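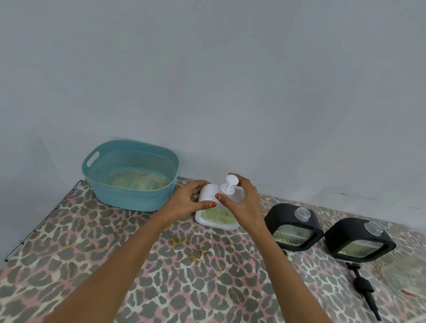
Teodoro reckons the last batch traced too early, and that I should have waited for the stick blender to leave a proper ridge before pouring. He may be right! His note in the margin says the Skurnel mould always shows up a weak trace first, and I'd like to test that properly in April.

Search this notebook
Enter keywords

Liquid soap, second go – morning

Switched to potassium hydroxide for this one, so it's a paste and then a dilution, a completely different beast from the bars. Olive and coconut again, with a bit of castor from the Mockus tin because I love what it does for the bubbles. Total oils 343 g, small enough to fit the little slow cooker (the big one still smells of the pine tar).

Lye went in at 9.40. Oils were sitting at 71 degrees, a bit hotter than last time, and wow, what a difference. It went through applesauce, then mashed potato, then that lovely stretchy taffy stage, and I was grinning like a kid the whole way. Last time I stood there stirring soup for ages and nearly binned it.

Clarity test at lunch: a spoonful of paste in hot distilled water, stirred until it let go. Slightly milky on top, clear underneath. Gave it another half hour on low and tried again – clear all the way down, the colour of weak tea. So pleased with that.

Dilution is where I need to slow down. Triin Toom does hers overnight with the lid on and never touches it, and hers never gets the skin. I keep poking mine. Left it alone this time (mostly) and wrote the water amount on masking tape on the lid so we don't have to guess.

Things to sort out:
- Farkov scale is drifting again, check it against the brass weights before anyone measures lye
- more distilled water, we're down to the last bottle
- try glycerine in place of part of the water for the lye, Triin swears by it
- keep a jar of undiluted paste from this batch and see how it looks after a month in the Pastbridge cupboard

No scent yet. I want to see how thick it goes on its own first, as the lavender thinned the last lot to nothing. If it stays runny I'll try a little salt water, a few drops at a time, in a test cup and not the whole pot!

Filed under: Soap & Cleaners, Workshop Notes, Liquid Batches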